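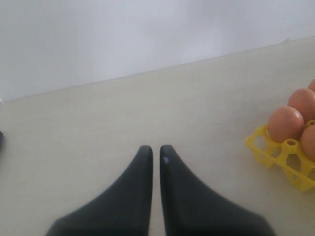 Nandbridge Paint Names is a word list of house paint names, collected from old shade cards and typed up by hand. Most of the names are for pale colours, and these are the hardest to sort. A cream like the one on the tabletop in the photo might be filed under cream, ivory, stone or buttermilk, depending on who printed the card. We kept the name as printed and added a plain colour word next to it. The plain word is our own choice and you may disagree with it.

What is in the list

There are 32 shade cards, from three makers: Arura, Zepeda and Rildale. Each line in the file gives the maker, the name, the plain colour word and the card number. Spelling is left alone, so "gray" and "grey" both turn up. Names that appear on more than one card have a line for each.

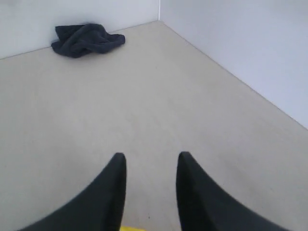 Compiled by Raed Semaan
Last updated 12 November 2024

Known problems

Card 4 is faded and has a water stain over the bottom row. Names we could not read are entered as a question mark. The Rildale cards have no dates, so do not use the card numbers to work out which came first. In September 70 lines were corrected where the Zepeda gloss and matt names had been swapped. If you have an older copy, please replace it.

Using the file

It is plain text, with tabs between the columns. Open it in any spreadsheet. The list has no colour values, and the plain colour words are too broad for matching paint. You may copy and change it freely as long as you keep the compiler's name with it. Send corrections with the card number and the name as printed.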